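Search this site Search Go

Print this page | E-mail this to a friend

Levelling a low unit on carpet

5 March 2024

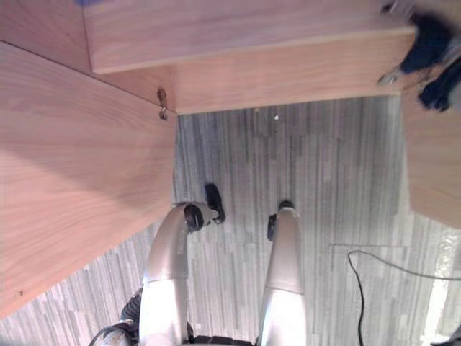
Edenent wrote in under the January post to say that carpet is the wrong surface for this sort of furniture altogether, and that I should cut a sheet of board to the footprint and stand the unit on that. I have tried it. The board spreads the load well enough, but it shows at the front, it catches the vacuum cleaner head, and on a carpet with a stripe any edge that is slightly out of square is visible from the door. So the unit stands directly on the carpet again, and these are my notes on getting it level.

The unit is the Vokico low model, open at the front, light wood. The sheet that came with it gives the overall width as 1,198 mm and I measured the same at the top. At the bottom I got 2 mm more, which means the side panels were splayed. This is common where there is no bottom rail. The top board holds the sides apart correctly, and the feet of the panels go wherever the carpet lets them.

Carpet complicates levelling in two ways. The pile compresses unevenly, and it goes on compressing. A reading taken straight after assembly is of little use. I left the unit loaded with books for 7 days before touching it, then took readings along the top at each end and in the middle, and again front to back. The left side was low at the rear. The right side was fine.

Before adding any packing, check the fixings. I had assumed the carpet was to blame for all of it, but one of the screws into the left side had never pulled up fully, and a quarter turn with a hand driver closed the joint and took out nearly half of the error. Use a hand driver. The board material does not have much grip and a powered one will strip the hole before you feel it.

For packing I used the Tekin plastic shims, the flat type with no taper. Tapered wedges creep on carpet. The shim wants to be slightly narrower than the thickness of the panel so that it disappears under the edge, and at least 54 mm long or it sinks into the pile and does nothing. Lift the side, slide the shim in from the rear, lower, wait a few minutes, read again. I ended up with two under the left rear and none anywhere else.

The splay was easier. I cut a batten to the internal width at the top, stood it on the carpet between the two sides at the back, and pulled the panels in against it with a ratchet strap. Then I fixed the batten with an angle bracket at each end — pilot holes first, and a bit of tape on the drill as a depth stop. It sits far enough back to be out of sight unless you are lying on the floor, a position I have spent a good deal of time in lately.

Clearance underneath is now the same at both ends to within a millimetre. The storage boxes from the market at Clarnberg slide in without touching the sides, and I can get them out one-handed.

Still to do: felt strip along the back edge where it meets the skirting board, and a cable hole. The hole will go low down on the right, if I can find the cutter. I will also take the readings again once the heating has been off for a while, as I expect the carpet to settle a little further under the left rear. I have kept two spare shims for it — they are in the drawer with the hex keys.

Print this page | E-mail this to a friend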